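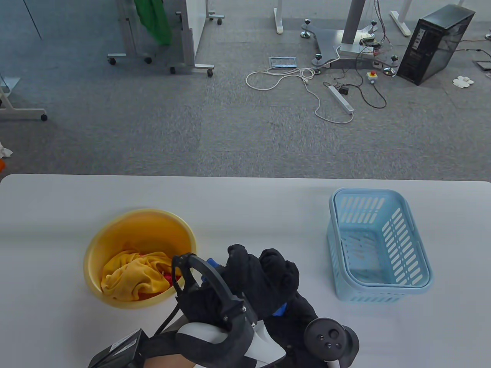 A yellow basin and a blue laundry basket.

Why does washing dry?

Wet clothes are full of water, which sits in the tiny gaps between the threads. When washing hangs on a line, the water slowly turns into a gas called water vapour and drifts off into the air. We call this evaporation.

Water does not need to boil to do this. It boils at 100 degrees Celsius, but a puddle or a wet sock will dry on a cool day too – it just takes longer.

Wind helps by carrying the damp air away. Sunshine helps by warming the cloth. Thick towels hold more water than thin shirts, so they are usually the last to dry.

Try it: wet 2 matching socks. Hang one up and leave the other in a ball. Check both after 4 hours.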